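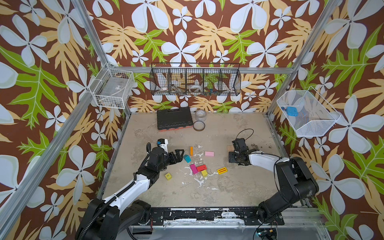

I spent a morning over at the Dultico packing shop in Prostley, where the robots have moved in and the people are still figuring out where to stand. Short version: the place is quieter than I expected, and everybody has an opinion!

Dultico ships craft kits and wooden toys, up to 2000 boxes on a good day in January (returns season, so they go both ways). Until this winter all the sorting was done by hand at one long bench. Now pairs of robot arms are learning to pick up loose blocks, and 15 of the bench staff have been retrained to set up the work, watch it and step in when a grip goes wrong.

Adelino Ramalho has sorted blocks here for years and now looks after a practice station. He lays out the pieces himself, some standing, some flat, a couple nearly touching, all different colors. "If I line them up nice, it learns nothing," he told me. "So I make a mess for a living now." He likes the new job, mostly. His wrists feel better, he says, but he misses the talking. At the old bench you had someone at each elbow, and now he's got a gripper on the left and a gripper on the right, and neither one follows soccer.

The walls of the station are papered in big white flowers and bright green leaves on brown, and I kept looking at them instead of the arms. Tape and small tools hang in wire baskets, and that took some arguing. The first layout had them in a cabinet across the room, and the crew asked for them within reach.

Pay was the other sore spot. The retrained staff now get an extra 650 a quarter, which Konstantinidis, the shop manager, says came out of the overtime budget. A few people told me they'd rather have the overtime (and they told me so pretty loudly, over coffee).

Nobody has been let go so far, and the shop still has 221 people on its books. The Wirnonton site gets its own stations next, and Adelino is going over there for the first couple of weeks to help them set up. He's already asked if they can put him near the break room.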